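Lutetti Shield

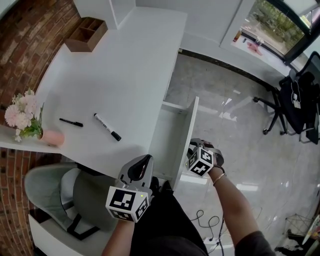 White desk beside a red brick wall, with two markers, an open drawer and pale pink artificial flowers.

The Lutetti Shield is a regional soccer competition for amateur clubs in the Flurkstead and Kiltasier districts. Group stage then knockout. 20 clubs take part each season, drawn into 4 groups, with only the group winners going through to the semi-finals. Often just called "the Shield" locally. Not to be confused with the Lutetti Plate, which is the under-age version and is run seperately.

Holders: Flurkstead Rovers
Most titles: Kiltasier Town
Season: autumn and winter, final in September

Format

Five clubs to a group. Each plays the others once, so four games, two at home and two away, with one bye. Three points for a win, one for a draw. Top of the group goes through, everyone else is out. No best-placed runners-up, no repechage. The lack of a second qualifying spot is the most argued-over feature of the competition and has been raised at nearly every pre-season meeting.

Level on points is settled by, in order: the result between the clubs, goal difference, goals scored, away goals, and then fewest cards. If still level, a play-off at a neutral ground. This has happened once (see Notable ties).

Semi-finals are single games at the home of whichever club had the better group record. Final at a neutral ground, always on a Saturday. Extra time of 20 minutes, played as two halves of ten, then penalties. In group games a draw stands.

The draw

Held in the clubrooms of the previous winners. Seeded in five pots based on league finish, one club from each pot per group. Since clubs come from several different leagues the pots are put together by a ranking formula, which weighs a club's league position against the division it plays in. Details of the formula are published but few people follow it closely. A club newly relegated can end up seeded above the one that replaced it – a quirk that has been left alone.

There is no district protection. Early editions kept Flurkstead and Kiltasier clubs apart as far as possible, four of one and one of the other in some groups, which was dropped after complaints about lopsided travel.

The draw made some news when Kiltasier Town, Flurkstead Rovers and Riviere United all came out in the same group. Between them they had won every final of the previous decade. Town went through on head-to-head. Rovers and Riviere both missed out, and the final that year was contested by two clubs who had never been past the groups. Local papers had predicted a poor crowd but the ground was full well before kick-off.

History

Began as a pre-season friendly tournament. Four clubs, one weekend, all games on the same pitch. The name comes from the Lutetti family bakery in Kiltasier, which paid for the first trophy and for the match balls. The bakery has since closed but the name was kept.

Clubs from the Flurkstead side were invited in the third edition. Grew quickly after that. For several seasons it was straight knockout with two legs in every round, which produced a backlog whenever it rained, and one final ended up being played after the start of the following season. The group format was brought in to fix this. Fixed dates, one leg only.

The field was expanded to its present size when the Kiltasier Sunday clubs were admitted. Their entry was opposed by some of the older members on the grounds that standards would drop. In their first season a Sunday club, Riviere United, topped its group without losing. It was founded by Romain Riviere, a former goalkeeper, and carries his name, although he has not held a position there for many years.

Women's Shield added later. Same rules, smaller entry, final played before the men's on the same afternoon. Gülizar Kurtuluş scored in four straight finals for Kiltasier Town, still the record in either competition.

Squads and eligibility

Clubs register a squad before the first group game and may change it once, before the semi-finals. Matchday rules are the usual ones: 11 on the field, five substitutes, all of whom can be used. Rolling subs were allowed in the early years but not any more.

A player can only turn out for one club in a season. Cup-tied, in other words, even if the first club is already out. Players contracted to a professional club aren't eligible, with an exception for goalkeepers returning from injury that was written for one particular case and never removed.

Yellow cards carry over through the group stage and are wiped before the semis. Red cards aren't. Suspensions not served in the Shield carry into the next season's edition, but not into league games.

Grounds

Most clubs use council fields. Minimum requirements are a fenced or roped pitch, seperate change rooms for both teams and the officials, and floodlights for any game kicking off after 4 pm. A club without lights can play at a neighbour's ground and still count it as home.

The final alternates between Flurkstead Park and the Kiltasier Showground. The Showground has the bigger stand. Flurkstead Park the better surface, though with a noticeable slope towards the river end, and captains who win the toss nearly always choose to kick uphill first. Synthetic pitches are allowed in the groups, not for semi-finals or the final.

Trophy

A silver-coloured shield on a dark timber backing, with small plates around the rim for the winners' names. The rim is full. A second ring was added to the backing to make room. The original was dented during celebrations at the Showground and has been repaired, and the dent is still visible under the centre plate. Winners hold it until the following August. Medals go to both finalists, none for the losing semi-finalists.

The player of the final gets a framed pennant in the colours of their own club.

Notable ties

Kiltasier Town v Flurkstead Rovers is the most frequent final. Town lead the series. Their best remembered meeting went to penalties after a goalless game, with Baptiste Guillot saving three for Rovers and then scoring the winning kick himself.

The only group play-off was between Riviere United and Flurkstead Harbour, who finished level on every measure including cards. Played midweek at the Showground. Harbour won it in extra time through Nahom Belay, who'd come on for his first senior game. They lost the semi-final three days later.

Biggest upset is usually given as Harbour's win over Town in the opening round of the old two-leg era. Harbour were three divisions below. Second leg was abandoned at half-time for a waterlogged pitch and replayed, and they won the replay too.

Managers

Thibault Guérin has won the Shield with two different clubs, Town and then Rovers, the only manager to do so. His Town sides were known for defending deep. The Rovers team less so – they conceded in every group game the year they won it.

Coverage

Results in the Flurkstead weekly paper, with a longer report for the final. Community radio has carried live commentary of the final for many years, and semi-finals when there's someone free to do it. Streaming came in more recently. Quality varies from ground to ground. Clubs keep any money taken from streams of their home games, and gate receipts from the final are split evenly between the finalists after costs.

Related competitions

Lutetti Plate (under-age)
Women's Lutetti Shield
Flurkstead and District League
Kiltasier Sunday League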